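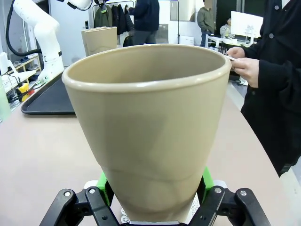 How many times does a robot arm have to be shown a task before it is left to try it alone? At the Stondness project the current figure is 900 recorded runs for each task, all of them driven by a person.

News > Robotics > Training and control

2020-09-01 | By Roxana Pîrvu

14 shares | 6 comments

The Stondness project has finished recording the first of its table-setting tasks and will now begin on a second, in which the serving tray has to be carried as well as emptied. The work is being done by Clement, a small automation firm, with control software from Reltodholm.

The first task is short. Three tapered containers, open at the top, start on a black tray. The arms have to lift each one and set it down upright on its own mat, leaving the tray empty. A run is limited to 30 seconds per container. If the limit is passed the run is kept, but it is marked as slow and left out of the main training set.

All runs were recorded by remote control. The operator holds a pair of handles linked to the arms, and the arms copy the position of the handles and the opening of the grippers. Joint angles, gripper width and camera pictures are saved together with a shared clock. An earlier method, in which the operator took hold of the arm itself and pushed it through the movement, was dropped in February.

"Moving the arm by hand gives a clean path, but your own hands end up in the pictures," said Khải Tôn, who leads the recording work. "The model then learns from views it will never get when it runs alone. We lost a good part of the wrist camera data that way."

Hand guiding has been kept for one purpose. Before each session the operator moves each arm to a set of marked points on the table, and the readings are checked against the last session. If any point has drifted, the session does not start.

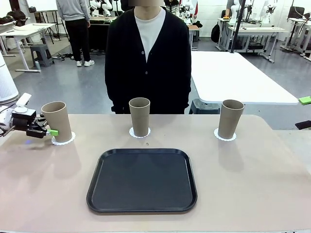
3 min read

Most of the difficulty has been in the grip. The containers narrow towards the base, so fingers that close too high slide down the wall, and fingers that close too hard push the wall in. Operators cannot feel either of these through the handles, which return no force. They judge it by eye, from the wrist view and from a fixed view of the table.

The grippers have bright green pads at the fingertips, which stand out against the black fingers and the beige tabletop. According to Maiara Leite, who checks the recordings, this helps with labelling. The moment of contact is marked in every run, and she wants the edge of the pad to be easy to find in the picture.

Low grips were favoured in the later sessions. A container held near its base is harder to approach without touching the tray, but it tips less when it is set down. Operators were asked to pause for a moment once the base met the mat, then open the fingers fully before backing away. Runs in which the fingers were still opening as the arm withdrew gave poor results in early training, as the model tended to drag the mat along with the container.

The mats caused other trouble. They are light and move when brushed. Gebremedhin Gidey, one of the operators, said he had started to come in from the side and keep the wrist high until the last part of the movement. "It is slower, and I would not do it that way with my own hand," he said. "You learn what the arm is bad at and you drive around it."

That habit is itself a matter of debate in the team. If every operator takes the same careful path, the model sees few mistakes and has little idea what to do after one. Clement has therefore asked for a share of runs in which the operator makes a small error on purpose – a container set down off centre, for example – and then puts it right. These are stored separately, so that training can be done with and without them.

The project plans to hold 3,000 runs across all tasks. The recordings will be shared with Shiferaw, which is to test whether a model trained on one pair of arms can be moved to another pair with a longer reach. Mihret Gashaw, who will handle that work at Shiferaw, said the main concern was camera placement. A wrist camera mounted slightly further back sees more of the fingers and less of the table, and the model may not cope with the change.

No success rate has been given for the first task. Tôn said trials without an operator had begun but that the scoring rules were still being settled, in particular whether a container that lands partly off its mat should count. For now such a result is scored as a miss.

Recording of the tray task will use the same table, handles and time limits. The two arms will have to move together, and one operator will drive both.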